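Dostwood Desk Things

README for the collection, version 4

What this is

Dostwood Desk Things is a collection of photographs and notes about the objects that build up on a shared worktable when several adults use it and each believes the others are tidying. It covers pens and markers, mugs, folders, tubs, laptops and the large family of items filed under "misc". It began as an inventory, because the Ranasinghe building wanted to know what was in the room before the lease came up. The inventory took an afternoon. Arguing over what to call things took until February.

The collection is kept by Jörg Brinkmann, who also wrote most of the notes and all of the complaints in them.

What you get

One folder per table session, 14 sessions in all. Each folder holds the pictures, a plain text file of notes and a list of the objects under their agreed names. The names are in English. Sessions 1 to 3 used to have names in a mixture of languages and one private joke, and these have been replaced. If you have an old copy, please throw it away, particularly if you understood the joke.

There is also a file called names.txt, which is the nearest thing we have to law. It has 100 entries. We agreed to stop there, so a new entry now means giving up an old one. "Bulldog clip, sad" was dropped this way to make room for "coaster".

How things are named

Call a thing by what it is, then by its colour, then by anything else you can't resist. "Mug, white, red print" is a good entry. "Nice mug" is a bad one, and "my mug" will be sent back to you.

Colour goes by what you can see from where the picture was taken. A marker with a red cap is entered as "marker, red cap", and the colour of its ink is left alone until somebody has written with it. This rule cost us a whole morning, and I would rather lose the collection than have that morning again.

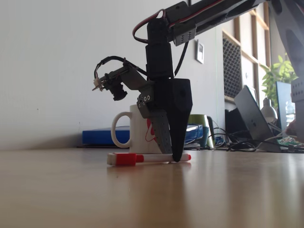

Markers get their own section in names.txt, mostly on account of the caps. A cap is part of the marker while it is on the marker. Once off, it becomes a separate object with its own entry, and it stays separate even if it is lying right beside the marker it plainly came from. People find this petty. They are welcome to look at session 6, where caps were matched up by instinct, and tell me which belongs to what.

Mugs are entered whether or not they hold anything. Contents go in the notes, and only if you can see them. Past experience of a colleague's coffee habits is not evidence. Where the handle points is optional, though Jörg records it every time and will add yours if you leave it out.

Flat blue things caused more trouble than their size deserves. A folder and a shallow box look much the same when they are lying against a wall with a mug in front of them, so we allow "folder or box" as a proper name. Please don't get up and open it to find out. The lists are made from the pictures, and anyone checking your list won't have the table to hand.

The same goes for cylindrical containers, which are "container, cylindrical" plus a colour. Several of you have wanted to say what is inside them. See mugs.

Laptops are entered open or closed. A logo may be noted as "dark logo" or "light logo" and left at that. We had a long exchange with the Lestance office about whether a laptop is a desk thing or a person's thing that happens to be on a desk. They said the second. We went ahead and put them all in.

Tabletops

The table is listed once per session under "surface" and doesn't count as an object. Where the top is glossy, you will see objects twice, the second time upside down and blurry. Enter them once. Session 9 claimed two of almost everything before this was noticed, and for a short while we appeared to be very well supplied with stationery.

Known problems

Session 2 has no notes. There were notes, written on the back of a delivery slip, and the slip was tidied.

Session 7 was done after the Rorance people had borrowed the table for lunch, so it leans heavily towards crumbs. "Crumb" is not in names.txt and is not going in.

Pens are over-represented. Scissors hardly appear at all, and if you know where they went, the drawer by the door is unlocked and no questions will be asked.

One person's spelling of "stapler" survives in session 11. It has been left as a lesson.

Uses

Good for anyone who wants ordinary objects with consistent names, or who is trying to settle a household argument about where folders end and boxes begin. It has been used for vocabulary sheets, for a sorting exercise and for a poster nobody asked me to approve. It is no use for valuing the contents of a room. The building tried.

Changes

Version 4, 10/3/23: mug handles made optional. Flat blue things settled. Reflections removed from session 9.

Version 3: caps separated from markers.

Version 2: caps joined to markers.

Version 1: everything called "item".

Corrections

Send them to Jörg with the session number and the name you think is wrong. Suggestions for the coaster entry are closed.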